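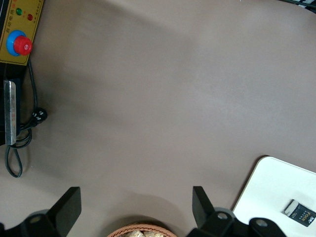

Posted by Chowdary

I have been costing a two-arm packing cell for a small snack counter, and the Lurkska bench kit was the first one I tried properly. It went on trial in June and was returned after 16 working days. The notes below are for anyone filling in a purchase request.

The quoted price covers the arms, the controllers and the control box with its stop button. It does not cover the grippers, which come from Karkwood as a separate order with a lead time of 12 weeks. Budget for both at once. The emergency stop has a large red cap on a blue collar and is easy to find with the hand. The cable supplied with the box is long for a bench this size and I would pay for clips. 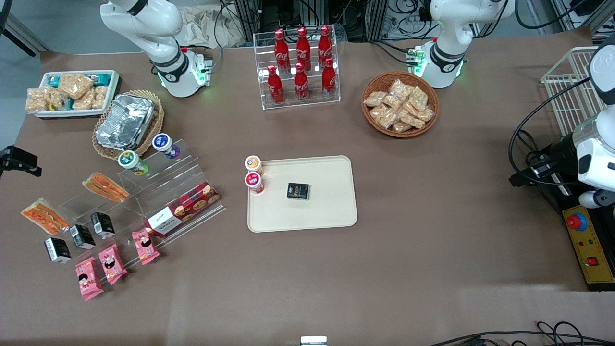
Fixtures are the line most people leave out. Bottles need a rack, sandwiches need something to lean on, and small boxes have to be set out in an order the program knows. I allowed 200 pounds for acrylic stands, trays and baskets and spent roughly 6 more than that. The Boso stands are dearer than the plain ones -- they are also stiffer, and worth it for drinks.

Floor space: measure behind the arms as well as in front. The electronics want a rack of their own, and the brochure drawing leaves it out.

Support replied by email only. Spare finger pads are sold in pairs. I would buy the kit again at the same price, with the grippers ordered first.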